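Keeping white worktops white
Surface care in the small commercial kitchen and workroom 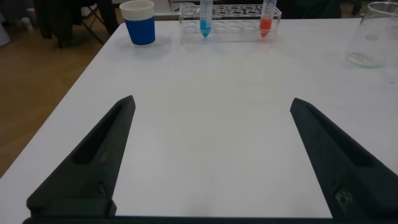 White work surfaces went out of favour in trade premises for the best part of twenty years, and they have come back through the side door. Cake makers want them for colour matching. Dressmakers want them because a dropped pin shows up. Repair benches have gone the same way. The suppliers are pleased to sell them, and the care leaflet that arrives with the delivery usually runs to a single folded sheet.

Most complaints about white tops fall under two headings, staining and yellowing. They are often treated as the same fault and they have different causes. A stain is a coloured substance held on or just beneath the surface. Yellowing is a change in the surface material, or in a film left on it by cleaning products. Scrubbing may shift the first. It will do nothing for the second except dull the finish.

Film is the more common trouble. Multi-purpose sprays leave a small quantity of surfactant behind when they are wiped off with a dry cloth. Each application adds to the last. The residue is clear when fresh and darkens with age, heat and airborne grease. Owners see a tired-looking top, assume dirt and use more spray.

Anathi Rampersad has looked after surfaces for the Tarigan chain of shared workrooms since the first of them opened. Her records cover 1,214 tops across the group, nearly all of them white or near-white, and she logs every one that is taken out of service along with the cause.

"Of the last batch marked down as yellowed beyond use, 855 came back to an acceptable shade after a proper rinse," she says. "Those had been costed for replacement. What they needed was warm water, changed often, and somebody prepared to do it twice."

Her method is plain. The top is cleared completely and dusted with a soft brush. It is washed with warm water and a few drops of neutral washing-up liquid, working in overlapping strips from the back edge to the front. It is then rinsed with clean water on a separate cloth. The rinse is repeated until the cloth no longer feels slippery when wrung out. Drying is done with a flat-woven towel. Terry towelling sheds lint into textured finishes and is best kept away from them.

Tests are worth doing before any of this. Wet a fingertip with clean water and rub a patch near a corner for ten seconds. If it lathers or turns slick, there is film present. If it does not, and the patch is still off-colour beside a sample chip, the material itself has probably changed and cleaning should stop there.

Laminates

A high-pressure laminate has a decorative paper beneath a clear resin layer. The resin resists most household substances for as long as it is whole. Abrasive creams cut it. The damage is too fine to see at first and shows as a patch that dirties faster than the area around it. Once a patch has reached that stage, no product restores it, whatever the label promises.

Joints and edges fail before the face does. Standing water at a seam swells the board underneath, and the laminate lifts in a ridge that catches the cloth. Seams should be dried first, before the open area.

Solid surface

Cast acrylic and polyester sheets are the same colour throughout, so light damage can be sanded out. The work should go through the full sequence of grits, finishing on the one the manufacturer names. Stopping early leaves a haze that holds dye from tea, turmeric and ink. The Otureck range is supplied in a matt finish and should be returned to matt. Attempts to polish a single area to a gloss produce a visible patch that can be corrected only by refinishing the whole top.

Solid surface is sensitive to heat. A trivet with feet is better than a flat mat, which traps warmth against the sheet.

Painted and lacquered tops

These are the least forgiving. Solvents soften many lacquers, and alcohol hand gel is a solvent. Rampersad attributes most of the ring marks in her log to gel dispensers stood directly on the surface. The workrooms moved their dispensers to wall brackets, at a cost she describes as trivial beside the price of one respray.

Yellowing in lacquer is normally caused by light or by the lack of it. Some oil-based coatings darken in the shade and recover partly when exposed to daylight. Water-based coatings are steadier. Where the type is unknown, the installer's invoice is the quickest place to look.

Bleach

Dilute bleach has a place on laminate and solid surface for spot stains from berries, wine or food colouring. It should be left for no longer than the maker's stated time and rinsed off thoroughly. It must never be mixed with descaler or any other acid cleaner. It should not be used on lacquer at all, and repeated use will attack metal trims.

Specifying a new top

Buyers choosing between whites should ask for a large sample and keep it under the lights that will be used in the room. Cool lamps make a warm white look dirty. Cloltano lists its whites by light reflectance value, a useful figure when matching a new section to an old one, although an aged top will have drifted from its published number.

Texture matters as much as shade. A very fine grain hides scratches well and is slow to clean. A smooth satin finish marks sooner and wipes down in half the time. For food work the satin is the usual choice. For sewing and paper crafts the grain is kinder, as it cuts glare from overhead lamps.

Abrasion ratings are quoted in cycles. Rampersad will not accept a sheet tested below 4,000 for a shared bench, and she asks to see the test certificate with the order. For a private workroom with one user a lower rating is adequate.

Tarigan's next site, at Flillport, opens in August with satin laminate throughout and sealed upstands at the wall. The cleaning cupboard will hold neutral liquid, white cloths for washing and blue ones for rinsing. Spray bottles have been left off the order.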